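Section 4. Comparing Two Grippers on the Bench

This section covers the side-by-side test of two grippers on one arm. Complete Section 3 (arm mounting and power-up) first. The names Gripper A and Gripper B are used throughout. In our own runs, Gripper A was the Drastex two-finger unit and Gripper B was the Gornine. You can use any pair that fits the wrist plate.

Allow one full afternoon for each gripper. Do not swap grippers in the middle of a set.

4.1 What you need

The arm, mounted and powered, with the emergency stop within reach of your chair
Gripper A and Gripper B, each with its own fingertips and cable
The wrist camera and its short cable
A cutting mat with a printed grid
A bowl with a smooth glaze, and a second bowl of the same shape as a spare
Play food or other light objects, both smooth and bumpy
A hex key set and a small torque driver
Cloth-backed or woven tape
The run sheet from Appendix C

NOTE: Use the same mat, bowl and objects for both grippers. A bowl with a thicker rim will change the result more than you might expect.

4.2 Fitting the gripper

1. Jog the arm to the service pose and press the emergency stop.

2. Switch off power at the controller. Wait until the status light goes out.

3. Line up the pin on the wrist plate with the hole in the gripper flange. The flange goes on one way only. If it rocks, take it off and look for grit.

4. Start all the flange screws by hand, then tighten them in a cross pattern.

5. Connect the gripper cable. Leave enough slack for the wrist to turn fully in both directions.

6. Check every screw on the finger brackets and the fingertips. Replace any with a rounded head.

7. If you tape the cable or the body of the gripper, keep the tape on the fixed part only. No tape may cross a joint or touch a moving finger. A torn edge is fine as long as it is pressed down flat.

CAUTION: Fingers can close without warning when power returns. Keep your hands clear of the gap between them whenever the controller is on, even with the software closed.

4.3 Setting up the camera

The wrist camera must see both fingertips and the work area just past them. If it sees only one finger, tilt the bracket before you start and note the new angle on the run sheet.

1. Power up the controller and open Jillura. The camera view loads on the left.

2. Open and close the fingers fully. Both tips should stay in view all the way.

3. Place a bowl under the gripper and lower the arm until the tips are just above the rim. Look for glare on the glaze. A small soft highlight inside the bowl is acceptable. If the highlight hides an object, move the lamp and leave the camera alone.

4. Set the exposure to manual and lock it. Auto exposure will hunt each time the fingers pass over something light.

5. Save the view as a preset under the name of the gripper.

NOTE: The background does not need to be cleared. Furniture and a lit monitor in view gave us no trouble. People walking past did, so put the chair you use to one side and stay in it during a run.

4.4 Setting speed and force

Start both grippers with the same values, even if the maker of one suggests something else. You can tune them later, in Section 5.

1. In Jillura, open the Gripper tab and set the close time to 1000 milliseconds.

2. Set the timeout to 2000 milliseconds. A grasp that has not settled by then is scored as a miss.

3. Set the force slider to 2.

4. Run an empty close and read the position count. On our Gripper A it stopped at 965. The number itself does not matter, but write it down. It should come back the same at the start of every set.

If the count drifts between sets, stop and check the fingertips first. Nearly every case of drift we had was a loose tip screw. Shanthi Karunaratne also found one case where the tip had been fitted to the wrong finger, which let it seat at a slight angle. The tips look alike, so mark the inside faces with a paint pen before you take them off.

4.5 Running the test

The task is a pick from the mat and a place into the bowl, then a pick from the bowl and a place back on the mat. Picking out of the bowl is the harder half. The fingers have to clear the rim, and a wide finger body may touch it before the tip reaches the object.

1. Put the bowl on the mat and note which grid square its center covers.

2. Place one object outside the bowl, on a marked square. Begin with a bumpy object.

3. Start recording, then start the run.

4. Score each pick as clean, slip or miss. A slip is any pick where the object turns or slides in the fingers but still arrives.

5. If a finger touches the rim, write R next to the score. Do not stop the run for a light touch.

6. If the bowl moves off its square, stop, put it back and repeat the run. Keep the spoiled run in the log and mark it as void.

7. After each set, wipe the fingertips with a dry cloth and look at them under the lamp. Scuffs on the outside are harmless. Scuffs on the gripping face should be noted.

CAUTION: Do not reach into the bowl to free a stuck object while the arm is live. Press the emergency stop, then open the fingers by hand using the release.

4.6 Changing over to the second gripper

1. Copy the log to the shared folder before you power down.

2. Repeat 4.2 and 4.3 in full. The camera preset from the first gripper will not fit the second, because the fingers sit at a different distance.

3. Measure the new tool length and enter it in Jillura. Skipping this is the quickest way to drive a fingertip into the mat.

4. Run one slow pass over the empty bowl at half speed — watch the lower finger, as this is the one that meets the rim first.

5. Start the test from the first object again.

Vega Casado kept the run sheets for our sets at the Arroyo bench, and her copy is the one used for the sample in Appendix C. The last change to the sheet, on 18th October, added the R column. If your sheet has no R column, get a new one before you begin.
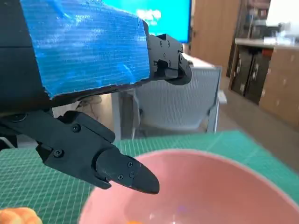 Scores from older sheets can still be used for clean, slip and miss, but leave them out of any comparison of rim contact. Go on to Section 5 when both grippers have a full set of runs with the same objects.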